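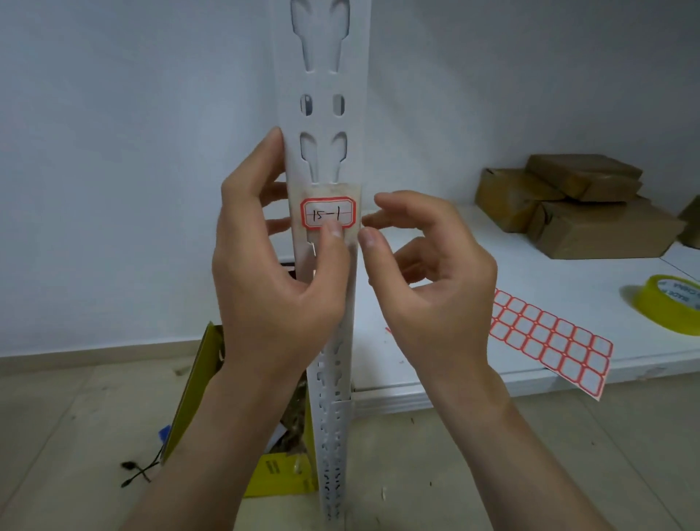 우르넨 609 무볼트 철제 선반
창고, 다용도실, 사무실 뒷방용 / 화이트
판매: 유넥(Uneck) 수납가구

홈 > 선반·랙 > 무볼트 선반 > 우르넨 609

선반은 재미없는 물건입니다. 저희도 압니다. 이 일을 오래 했지만 선반을 사고 나서 친구를 불러 자랑했다는 손님은 아직 못 만났습니다. 그래도 창고 바닥에 상자를 쌓아 두고 맨 아래 상자에 든 것을 꼭 오늘 꺼내야 하는 분이라면, 잠시 이 페이지에 머무르실 이유가 있습니다.

우르넨 609는 타공 기둥에 가로대를 걸고 망치로 톡톡 두드려 끼우는 조립식 선반입니다. 볼트와 너트가 들어가지 않습니다. 조립이 끝났는데 나사가 하나 남아서 밤새 천장을 보게 되는 일도 없습니다.

이름의 609는 선반 한 단의 폭(mm)입니다. 왜 600이 아니냐는 문의가 꾸준히 들어옵니다. 처음 도면을 그린 아이가르스 아도마이티스 씨에게 물어보았더니 "600짜리 상자를 넣으려면 600보다 커야 한다"는 답이 왔습니다. 더 물어볼 말이 없었습니다.

기본 사양

제품명: 우르넨 609
높이: 2,000mm
폭: 609mm (단 안쪽 기준)
단수: 다섯 단
재질: 철제, 분체도장
색상: 화이트
단당 허용 하중: 200kg (고르게 올렸을 때)
구성: 기둥, 가로대, 선반판, 발 받침, 벽 고정 철물
별매: 추가 선반판, 연결 기둥, 플레리스 칸막이

하중에 대하여

단당 200kg이라고 적으면 꼭 한가운데에 모루를 올려 보는 분이 계십니다. 적힌 숫자는 짐을 판 전체에 고르게 놓았을 때의 값입니다. 한 점에 몰아서 올리면 판이 휘고, 휜 판은 사과를 해도 펴지지 않습니다. 무거운 것은 아래, 가벼운 것은 위. 할머니 댁 찬장과 같은 원칙입니다.

선반에 올라가는 사람의 체중은 허용 하중과 아무 관계가 없습니다. 계산해 보니 내 몸무게는 괜찮겠더라는 후기를 본 적이 있는데, 산수는 맞았지만 발을 디딘 곳은 가로대 끝이었습니다. 사다리를 쓰세요.

조립

1. 평평한 바닥에서 기둥을 눕히고 위아래를 확인합니다. 구멍은 넓은 쪽이 위, 좁은 쪽이 아래입니다. 거꾸로 세우면 가로대가 걸리지 않습니다. 이때 망치를 더 세게 치지 마시고 기둥을 뒤집으세요.
2. 발 받침을 먼저 끼웁니다. 다 세운 다음에 끼우려면 선반을 들 사람이 따로 필요합니다.
3. 맨 아래와 맨 위 가로대부터 겁니다. 가운데 단은 나중에 걸어도 됩니다.
4. 고무망치로 두드립니다. 쇠망치밖에 없으면 나무토막을 대세요. 수건은 안 됩니다. 해 봤습니다.
5. 선반판을 얹고 손으로 네 귀퉁이를 눌러 봅니다. 덜컹거리면 가로대 높이가 한 칸 어긋난 것입니다.
6. 벽 고정 철물을 답니다. 건너뛰고 싶은 순서라는 점은 이해하지만 아이나 고양이가 있는 집, 문이 세게 닫히는 창고에서는 꼭 다셔야 합니다.

둘이서 하면 금방 끝납니다. 부부가 함께 하시는 경우에는 1번을 미리 합의하고 시작하시기를 권합니다.

단 높이를 정하는 법

설명서에는 "용도에 맞게 조절하십시오"라고만 나와 있습니다. 틀린 말은 없지만 도움도 안 됩니다. 저희가 권하는 방법은 이렇습니다. 넣을 물건 중에 제일 큰 것을 바닥에 놓고, 그 위로 손등이 들어갈 만큼 띄워서 첫 단을 잡습니다. 상자가 딱 맞게 들어가는 높이로 잡으면 보기에는 흐뭇한데 꺼낼 때마다 손가락 마디가 까집니다. 맨 윗단은 키 작은 식구 기준으로 정하세요. 키 큰 사람만 닿는 단에는 결국 아무도 기억 못 하는 전기장판이 올라갑니다.

라벨 붙이기

선반을 여러 대 놓으실 분은 라벨을 미루지 마세요. 머릿속에 다 있다는 분이 제일 위험합니다. 그분이 휴가를 가면 창고 전체가 휴가를 갑니다.

번호는 단순할수록 좋습니다. 줄 번호와 칸 번호를 붙임표로 잇는 정도면 충분합니다. 어느 손님은 계절, 품목, 거래처, 입고 순서를 모두 담은 코드를 만드셨는데, 라벨이 선반보다 길어져서 접어 붙이셨습니다. 

붙이는 자리는 선반판 앞면보다 기둥이 낫습니다. 판은 단 높이를 바꿀 때 따라 움직이지만 기둥은 제자리에 있습니다. 높이는 서서 손이 편하게 가는 곳이 무난합니다. 타공 기둥은 구멍 때문에 접착면이 모자라서 작은 스티커의 모서리가 들뜨기 쉽습니다. 투명 테이프를 먼저 한 겹 붙이고 그 위에 라벨을 올리면 나중에 바꿀 때 도장면을 긁지 않아도 됩니다. 테이프는 세월이 가면 누렇게 변합니다. 그건 저희도 어쩌지 못합니다.

글씨는 유성펜으로, 크게 쓰세요. 1과 7, 0과 6을 비슷하게 쓰는 분은 동료에게 펜을 넘기시고요.

관리

마른 천으로 닦으면 됩니다. 기름때에는 중성세제를 묽게 타서 쓰고 물기를 바로 훔쳐 내세요. 철수세미는 도장을 벗겨 내고, 벗겨진 자리에는 녹이 옵니다. 운반하다가 찍힌 곳은 흰색 보수용 페인트를 살짝 찍어 두시면 됩니다. 색이 완벽하게 같지는 않습니다. 흰색이 이렇게 여러 가지인 줄 저희도 장사하면서 알았습니다.

욕실, 옥외, 세차장에는 권하지 않습니다. 실내용입니다.

구매하신 분들 이야기

투란 헤이다리 / 원단 가게 뒷방
원단 두루마리를 눕혀 놓고 씁니다. 튼튼해요. 설명서 그림이 너무 작아서 별 하나 뺍니다. 돋보기를 같이 주시든가요.
└ 유넥: 설명서 글자를 키우고 있습니다. 돋보기는 단가가 맞지 않았습니다.

바바크 라슈티 / 자전거 부품 창고
흔들린다고 항의 전화를 드렸는데 바닥이 기울어 있었습니다. 지은 지 오래된 건물이라 그렇습니다. 발 받침 밑에 고무판 깔고 해결. 통화하신 분께 죄송합니다.

피루제 마잔다라니 / 가정집 다용도실
김치통 두 줄로 들어가고 위에 휴지 쌓기 좋아요. 남편은 기둥을 두 번 거꾸로 세웠습니다. 두 번이요.

파르하드 야즈다니 / 중고 서점
책은 무겁습니다. 다들 알면서 잊습니다. 전에 쓰던 나무 책장은 가운데가 웃는 입 모양이 됐는데 이건 아직 무표정하네요. 뒤판이 없어서 얇은 책이 뒤로 떨어지는 건 단점.
└ 유넥: 플레리스 칸막이를 뒤쪽에 세워 쓰시는 분들이 계십니다. 원래 용도는 아니지만 말리지는 않습니다.

자주 묻는 질문

옆으로 이어 붙일 수 있나요?
연결 기둥을 쓰면 됩니다. 기둥 하나를 양쪽이 같이 쓰는 방식이라 연결형은 벽에 반드시 고정해 주세요.

다른 회사 기둥과 섞어 써도 되나요?
구멍 모양이 비슷해 보여도 간격이 다릅니다. 아마드푸르(Ahmadpour) 구형 기둥에는 가로대가 걸리기는 하는데 끝까지 내려가지 않습니다. 걸린 것처럼 보이는 상태가 제일 곤란합니다.

선반판만 더 살 수 있나요?
네. 가로대가 포함된 한 단 세트로 보내 드립니다.

조립 서비스가 있나요?
없습니다. 전화로 응원은 해 드립니다. 오후 4시 전에 걸어 주시면 조립해 본 사람이 받고, 그 뒤에는 안 해 본 사람이 받습니다.

배송과 반품

택배 기본요금은 3,000원이고 도서 산간 지역은 따로 안내해 드립니다. 상자가 길고 무겁습니다. 엘리베이터가 없는 건물이면 주문 메모에 적어 주세요. 기사님도 마음의 준비가 필요합니다.

포장을 뜯기만 한 제품은 반품이 됩니다. 조립한 제품은 부품 불량일 때만 해당 부품을 바꿔 드립니다. 생각보다 방이 작았다는 사유는 저희가 도와드리기 어려우니 주문 전에 줄자로 천장 높이까지 재 주세요. 선반을 눕혀서 조립한 뒤 일으켜 세우려면 천장이 선반 높이보다 넉넉히 높아야 합니다.

9월 입고분부터 발 받침이 검정에서 회색으로 바뀝니다. 기존 제품과 치수는 같으며 색을 골라 보내 드리지는 못합니다.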